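Cómo doblar una camiseta sin creerse todo lo que se cuenta por ahí

Guía de un desconfiado para camisetas de algodón corrientes, de las que se usan y se lavan todas las semanas.
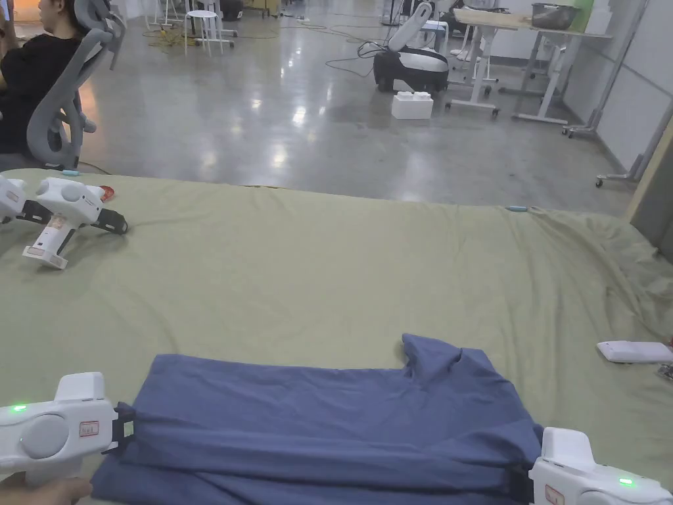

Llevo tiempo leyendo tutoriales que prometen una camiseta perfecta en dos segundos, y mi cajón sigue pareciéndose bastante a lo que era antes. Antes de escribir esta página probé cuatro métodos con las mismas prendas, en la misma mesa y con la misma poca paciencia. Uno de ellos me convence. Los otros tienen su utilidad, aunque bastante menor de la que anuncian.

Aviso de entrada: doblar bien no plancha. Si la camiseta ha salido del tambor hecha un higo y ha pasado la noche en el cesto, ningún pliegue la va a arreglar. He leído lo contrario en más de un sitio y me gustaría ver esas camisetas de cerca.

Lo que hace falta

Una superficie plana y más ancha que la prenda. La cama vale, pero el colchón cede y las líneas salen torcidas; si tiene una mesa, use la mesa. Yo pongo una tela lisa encima para que el algodón no resbale. El color da igual, aunque con uno claro debajo se distinguen mejor los bordes de una camiseta oscura, y en azul marino o negro eso se agradece.

Las tablas de doblar merecen un párrafo. Compré una de la marca Wostero, de las que tienen alas abatibles. Hace lo que dice: todas las camisetas salen del mismo ancho. También ocupa medio estante, hace ruido y obliga a centrar la prenda con tanto cuidado que, para cuando la tiene centrada, ya podría haberla doblado a mano. Si trabaja en una tienda, quizá le compense. En casa, la mía vive detrás de una puerta.

Tampoco hacen falta separadores, cajas a medida ni perchas especiales. Eso viene después, si es que viene.

Antes de doblar

Sacuda la camiseta una vez, cogida por los hombros. Con una basta. Hay quien recomienda sacudirla varias veces y en varias direcciones, pero yo no noté ninguna diferencia.

Compruebe que está seca del todo. Toque las costuras de las axilas y el cuello, que son lo último en secarse. Una costura húmeda dentro de un paquete apretado acaba oliendo, y entonces hay que lavar también las vecinas.

Extiéndala y alísela con la palma desde el centro hacia los lados. No tire de las esquinas: el punto de algodón cede, la prenda se deforma y luego los lados no coinciden. Casi todas las quejas que he leído sobre «camisetas que no cuadran» empiezan por ahí. La otra causa frecuente es que la camiseta viene torcida de fábrica, con las costuras laterales giradas hacia delante tras unos cuantos lavados. En ese caso olvídese de las costuras y guíese por el cuello y los hombros.

El método que recomiendo: el rectángulo de toda la vida

1. Ponga la camiseta boca abajo, con el cuello lejos de usted y el bajo cerca.

2. Elija una línea vertical imaginaria que pase por la mitad de un hombro. Doble ese lado hacia el centro siguiendo la línea.

3. La manga habrá quedado cruzada sobre la espalda. Échela hacia atrás, en dirección al borde que acaba de formar, hasta que quede dentro del rectángulo. Aplánela con la mano.

4. Repita con el otro lado. Los dos bordes largos deberían quedar paralelos. Si no lo están, corrija ahora.

5. Suba el bajo hasta quedarse un poco por debajo del cuello. Deje ese pequeño margen, porque la tela doblada abulta y al cerrar se come el espacio.

6. Doble otra vez por la mitad, o en tercios si su cajón es bajo.

7. Dé la vuelta al paquete y pase la mano por encima.

El paso 3 es el que más se salta la gente y el que más se nota. Una manga mal colocada levanta una esquina, asoma por arriba y deja el borde irregular. Si eso ocurre, no la aplaste con el puño esperando que se rinda. Abra ese pliegue, coloque la manga plana y vuelva a cerrar. Son unos segundos y ahorra el bulto en toda la pila.

El segundo fallo habitual es agarrar demasiada tela en los extremos al mover la prenda. Se frunce donde la sujeta, y al soltarla quedan arrugas cortas que luego se marcan. Coja solo el borde, con la tela a una tensión moderada, y deposítela en lugar de dejarla caer. Si la sujeta por los dos lados a la vez, procure que bajen juntos.

El método vertical

Es el que ha llenado internet de cajones fotogénicos. Se parte del rectángulo anterior y se dobla en tercios hasta que la camiseta, en teoría, se sostiene de pie sola.

En teoría. Con algodón grueso funciona. Con algodón fino, o con una camiseta que ya tiene sus años, se tumba en cuanto saca la de al lado. Los defensores del sistema dicen que el problema es un mal doblado. Puede ser. Yo repetí la operación con la misma camiseta fina hasta aburrirme y nunca aguantó de pie sin compañía.

Lo que sí reconozco es que se ven todas las prendas de un vistazo, y eso tiene valor si suele ponerse siempre las tres de arriba. Para que aguante, el cajón debe estar bastante lleno. A medio llenar, una caja de zapatos sin tapa hace de tope igual de bien que el separador Hanby que compré con mucha ilusión y que ahora guarda cables.

El pellizco de los dos segundos

Seguro que ha visto el vídeo: se pellizca la camiseta en dos puntos, se cruza una mano sobre la otra, se da un tirón y aparece doblada. Funciona, lo digo con cierta pena. Lo que no es verdad es lo de los dos segundos, salvo que la camiseta ya esté estirada, centrada y de frente, y todo eso alguien tiene que hacerlo.

Los pasos, por si quiere intentarlo:

1. Camiseta boca arriba, tumbada de lado respecto a usted, con el cuello a la derecha (a la izquierda si es zurdo).

2. En la mitad más alejada, trace con la vista una línea recta del hombro al bajo. Con la mano izquierda pellizque el punto medio de esa línea, cogiendo las dos capas.

3. Con la derecha pellizque el hombro, sobre la misma línea.

4. Sin soltar nada, cruce la derecha por encima de la izquierda y agarre también el bajo, al final de la línea. Ahora tiene hombro y bajo en la misma mano.

5. Descruce los brazos, levante la prenda y sacúdala un poco.

6. Apóyela de modo que la manga que queda suelta caiga debajo y termine de doblar sobre ella.

El resultado es algo más ancho que con el método clásico y rara vez queda igual dos veces. En una pila se nota. Para vaciar deprisa un tendedero me parece aceptable, y para impresionar a las visitas, también.

El rollo

Se recomienda mucho para maletas, casi siempre con la promesa de que cabe el doble. No cabe el doble. Llené la misma bolsa de viaje con camisetas dobladas y luego enrolladas, y la diferencia fue meter o no meter los calcetines, que además cabían en los zapatos.

El rollo tiene dos ventajas que sí comprobé: se adapta a los huecos raros y permite sacar una prenda sin desmontar el resto. Para hacerlo, pliegue los lados como en el método clásico, alise bien y enrolle desde el cuello hacia el bajo con presión constante. Si aprieta mucho, saldrá con rayas horizontales. Si aprieta poco, se abrirá antes de llegar.

En cuanto a las bolsas de compresión, tengo las Sheehan y reducen el volumen, sí. El peso lo dejan como estaba, y las camisetas salen con arrugas que agradecen una plancha.

Cómo guardarlas después

Si apila, pare en 6 por montón. Con más, la de abajo no se la pone jamás y al sacar cualquiera del medio se desbarata todo. Ponga el lomo del pliegue hacia fuera; así, al tirar, sale una sola.

Las camisetas con estampado plástico conviene doblarlas de manera que el dibujo no quede pegado a sí mismo. En verano, en un armario caluroso, algunos se adhieren y al separarlos se levanta un trozo. Me pasó con una y ya no hay remedio.

No ordene por colores si no le sale solo. Aguanta lo que tarda en llegar la siguiente lavadora. Yo separo las de salir de las de estar por casa, y con eso me arreglo.

Dudas que suelen llegarme

¿Hay que doblar del revés para proteger el color? Lavar del revés ayuda. Guardar del revés, en un cajón cerrado, no veo a qué ayuda.

¿Y las de tirantes? Mismo rectángulo, sin el paso de las mangas. Doble los tirantes hacia abajo y siga desde ahí.

¿Manga larga? Igual que la corta, pero la manga se pliega hacia abajo, paralela al borde, y si sobra se dobla otra vez antes de llegar al bajo.

¿Sirve de algo el papel de seda entre camisetas? Para una prenda delicada que va a pasar meses guardada, quizá. Para una camiseta de diario, el papel acaba arrugado al fondo del cajón.

¿Y los espráis alisadores? Probé el Illimska siguiendo la etiqueta. Olía bien. La camiseta estaba igual de arrugada y, además, mojada, así que hubo que volver a tenderla antes de guardarla.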